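Work and Automation, Unit 6
Handout: a clearing-up task at a two-arm table

Read this before the seminar. The case is the staff kitchen service at Drurnulau, where Pilerex is trying out robot arms on small tidying jobs. Until now these jobs belonged to the kitchen assistants, who served 223 staff and fitted the mugs in between deliveries and the dishwasher.

The job sheet has two parts: moving mugs between a low shelf and the table, and dealing with a cloth. A person does both without thinking, and neither was ever written into a job description. Once a machine was brought in, each step had to be named and put in order.
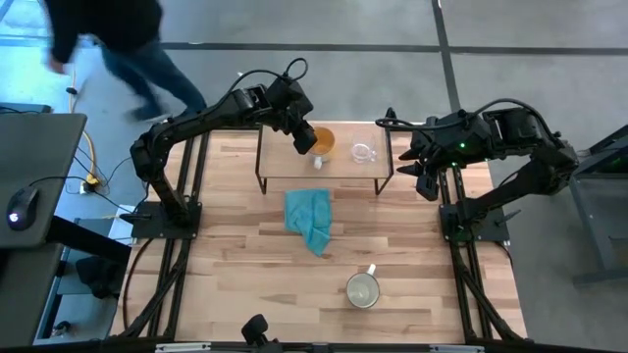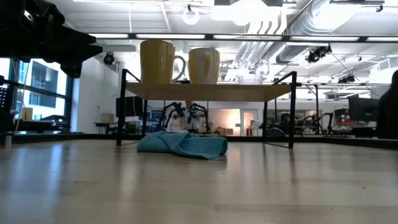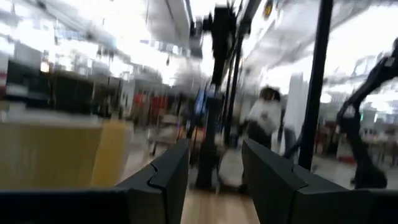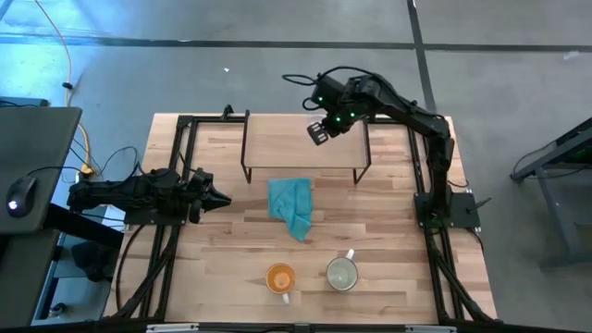 Figures 1 to 4. The two-arm station. The teal cloth is in 1, 2 and 4; the shelf is empty in 4.

Points to note:

Setting up becomes part of the shift. Assistants lay out the mugs, start the run and step in when it stops. The trial log lists 159 such stops up to December.

Pay has stayed on the old grade, although the work now includes reporting faults. The assistants have asked for this to be looked at.

Breaks are harder to place. A run cannot be left halfway, so the tea break moves to suit the machine.

For the seminar, write one page on which of these changes you would raise first with the employer, and what you would ask for. Bring the Luvis reading on job grades.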